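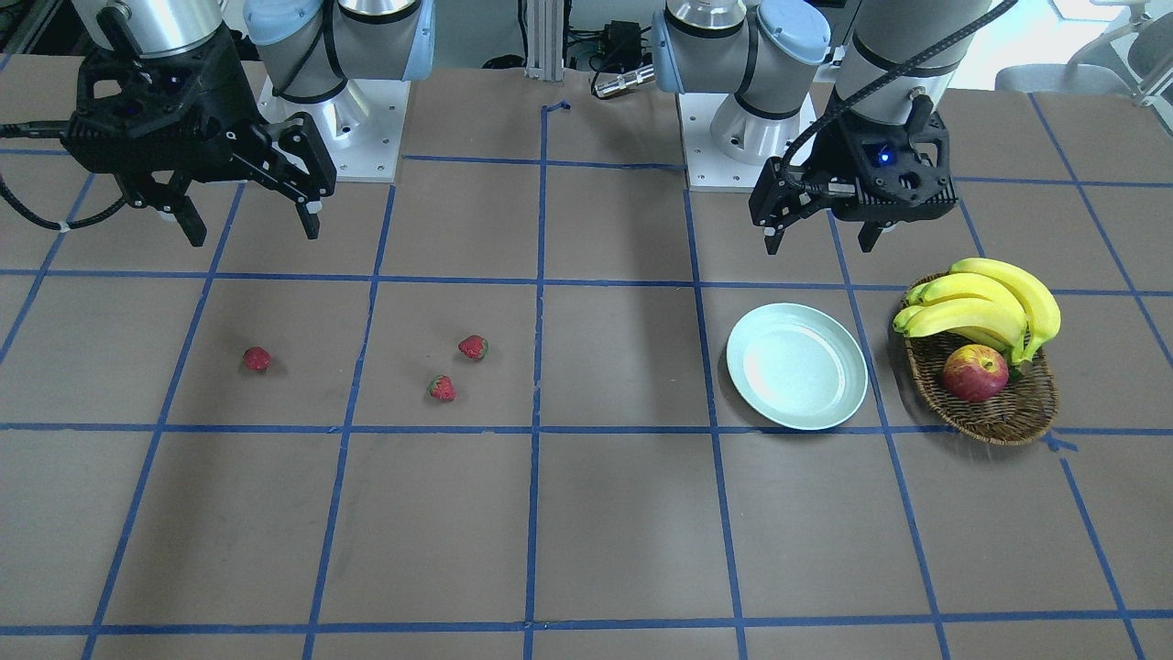

Tape grid, strawberries and plate, both arms bolted down.

Kwabena Adjei wrote on Wednesday:
> Are you happy with masking tape? My lines lifted at the corners and the cells drifted.

Hi Kwabena, yep, still tape! I did the whole bench in blue and it's holding well in the garage (even in January). My squares aren't dead even, but I just want to say "strawberry, that cell" and put it back in the same spot.

I'd like all three berries on the green plate before I try the bananas, which scare me a bit. What colour tape did you use? And did you ever get the Drundex driver going?

Recent in this list
Plukico gripper pads, worn
Amegashie cable clips
Birkham shed night

2 replies | 30 views
Back to top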